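Technician, Picking Cell Maintenance
Vuston Automation, Naylor site
Reference 49

Vuston seeks a full-time technician to set up, maintain and repair the picking cell at its Naylor site. The cell consists of one robotic arm with a gripper, working from a wire basket of mixed items. The position begins in October.

The technician will check the gripper before each shift, inspect the cables at every joint, and restore the arm's home position after a fault stop. A full service is carried out after every 100 hours of operation - the record is kept in Plimanura, our maintenance log. 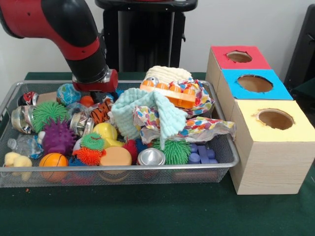

The technician will also refill the basket between runs, replace worn items and confirm that the boxes are in their marked positions. Repairs to the controller are handled jointly with our supplier, Drukent.

Applicants must have an associate degree in a technical field or at least six years of experience in equipment repair. Experience with electric grippers is preferred. Training on Plimanura is provided.

Please send a resume and a cover letter to the Naylor personnel office, quoting the reference above. Applications close at the end of June 2019.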